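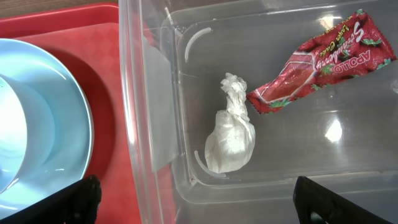

**Dishwashing by hand** is the cleaning of plates, glasses, pots and silverware in a sink, basin or tub, using water, some kind of soap and a lot of rubbing. I've kept this entry to the home version, with a short detour into church halls and camps, and left restaurant dish pits for their own page (I worked in one for two summers and I'd go on too long). Machines get a mention only where people use them alongside the sink.

## Names for it

Where I grew up we said "doing the dishes," and my grandmother said "redding up the kitchen," which took in the counters and the floor too. The British say "washing up," and that causes real confusion when an American guest is told it's time to wash up and goes off to find a bathroom. "Dishpan hands" is an old advertising phrase for the dry, red skin you get from too much hot water and soap. My mother still uses it!

In Bremness, where I live now, the person who washes is "the wet" and the person who dries is "the dry." I haven't met the pair of words anywhere else. Jaxon Marchand, who put together the town's little word list, thinks they came from the cannery, but he marks the entry with a question mark and so will I.

## Before soap was cheap

People cleaned dishes for a very long time without anything we'd call dish soap. Sand works. Wood ash works too, and better than you'd think on grease, as the ash is alkaline and turns a bit of the fat into a crude soap while you scrub. Bran, straw, crushed eggshell and handfuls of horsetail (a plant with gritty stems, sometimes called scouring rush) all show up in old household advice. I tried horsetail on a cast iron pan one July and it did a fine job, although I was picking green bits out of the drain for a week.

Water was the expensive part. If you had to carry every bucket in from a pump and heat it on a stove, you made one tub go as far as it could, and a lot of the habits we still have come straight out of that.

Washing soda was the usual grease cutter for a good while, and it was rough on hands. Bar soap shaved into the water came next in most homes, with the soap saver – a little wire cage on a handle that you swished around to get suds out of leftover scraps – hanging by the sink. I own two of those. They're cute and they barely work.

## The order of washing

This is the part people fight over, so I'll lay out what I'd call the standard order and then the arguments.

1. Glasses
2. Silverware
3. Plates and bowls
4. Serving dishes
5. Pots and pans

The thinking is that you go from least greasy to most greasy, so the water stays usable as long as possible. Glasses show every smear, so they get the clean stuff. With a running tap the order matters a lot less, and plenty of younger cooks I know have never heard of it.

The main argument is over silverware. One camp washes it second, as listed. The other drops it into the bottom of the basin at the start, lets it soak under everything else, and fishes it out at the end. I'm in the first camp. Knives at the bottom of cloudy water are a bad idea, and I've got the scar on my thumb.

There's a smaller argument about the pots. Some people insist on washing them before the meal is even served, while the food sits in its dishes, and they're right, and I can't do it. I want to eat.

## Basin, double sink, running tap

A **basin** (or dishpan) sits inside a larger sink, or on a counter or a table if there's no sink at all. It uses less water than filling the whole sink and is kinder to thin glasses, since plastic gives a little. You can also carry it out and tip it on the garden, if you haven't used anything harsh.

A **double sink** gives you one side for suds and one side for rinsing. They were everywhere in American kitchens for decades. Lately the big single bowl has taken over, mostly to fit sheet pans, and I miss the second side every time I cook at my sister's.

The **running tap** is the simplest method and the thirstiest. It does feel cleaner, and that seems to be most of its appeal. If you turn the tap off while you scrub and on again to rinse, you get a lot of the good with much less of the waste.

## Drying

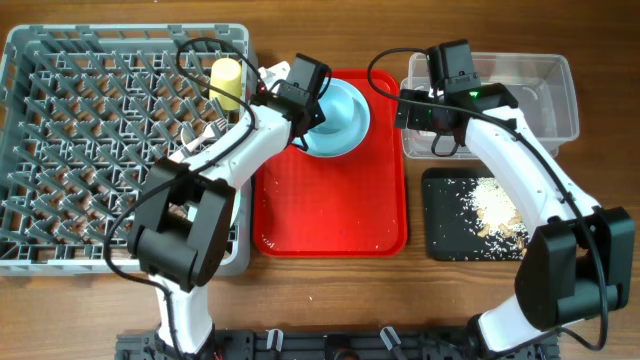 Air drying and towel drying each have loyal followers. Air drying wins on effort and, provided there's space between the plates, on cleanliness, as a damp towel that's been hanging around since breakfast can put back more than the sponge took off. Towel drying wins on time and on spots. If your water is hard, the minerals stay behind when drops dry on a glass, and no amount of rinsing changes that.

Racks come in more types than I can cover. The basic ones are wire or plastic with slots for plates. Peg styles let you lean things however you want, and I like them for odd shapes. Wooden folding racks look lovely and go black in the joints unless you scrub them. In Finland and in parts of Italy a lot of kitchens have a draining cupboard over the sink: an ordinary-looking cabinet with racks inside and no solid bottom, so wet plates go straight in, the doors close, and the drips fall where they should. I'd have one tomorrow if my window weren't in the way.

Tea towels deserve their own note. Linen leaves less lint than cotton terry. Flour sack cotton is cheap and gets better as it ages. Fabric softener ruins all of them, so leave it out of that load.

## Large-scale washing in halls and camps

The hall on Nekorura Street in Bremness puts on a fish supper every fall, and all of the plates are done by hand. When I first helped there, the kitchen owned 200 dinner plates and served well past that number, so every plate went around more than once. It's a three-tub line: wash, rinse, and a last tub of plain water with a sanitizer in it. Then racks. Then, if it's raining and nothing will dry, towels by the armload and whoever has hands.

Yu-na Tak has run the wash end for years and taught me most of what I know about pace. Her rules:

- Scrape first, and scrape hard. Food in the water is what kills it.
- Change the wash tub when the suds go flat, even if it still looks okay.
- Don't stack bowls inside each other in the rinse.
- Never put a knife in the tub. Lay it on the side where everyone can see it.

One year the supper ran to 1,000 plate washings. Yu-na kept a tally in pencil on the back of the door, and it's still there, next to one from before my time that says 37 and nothing else. Thirty-seven what? Opinions differ. Jaxon says broken cups.

Camp washing follows the same line with less water. Boy and girl campers in my day got a mesh bag each, and you dunked the whole bag and hung it from a tree. The dunk bag is still sold and I still recommend it.

## Tools

**Sponges.** Soft on one side, scratchy on the other. They hold a smell, they should be wrung out and stood up somewhere airy, and they need replacing far more often than most of us do it.

**Brushes.** Long handled ones keep your hands out of very hot water. The bristles dry faster than a sponge does. Bhattacharjee, the hardware store by the ferry landing, sells a beechwood one with a head you can swap, and mine has been through so many heads that I suppose it's the handle I'm loyal to.

**Cloths.** Knitted cotton dishcloths are a whole hobby by themselves. Pellia, the yarn shop two doors up, keeps a binder of patterns for them, and I've made maybe four that I'd show to anyone.

**Steel wool and chain mail.** Good for cast iron and bare steel. Keep both away from nonstick coatings and anything with a gold rim.

**Gloves.** Buy a size up, or you'll never get them off.

## Things that shouldn't go in the tub

Wooden spoons and boards can be washed but shouldn't be left to soak, as they swell and then crack as they dry. The same goes for knives with wooden handles. Cast iron is fine with a little soap, whatever your uncle says, so long as you dry it right away and wipe on a thin coat of oil. Crystal wants warm water – not hot – and a towel laid in the bottom of the sink. Hand-painted pieces with the paint over the glaze ought to be wiped and rinsed quickly.

Copper pots with a tin lining are a special case. The lining is soft, and steel wool will take it off. Soak burnt food in warm water with baking soda overnight, then use a wooden scraper in the morning. Having one retinned costs more than I paid for the pot.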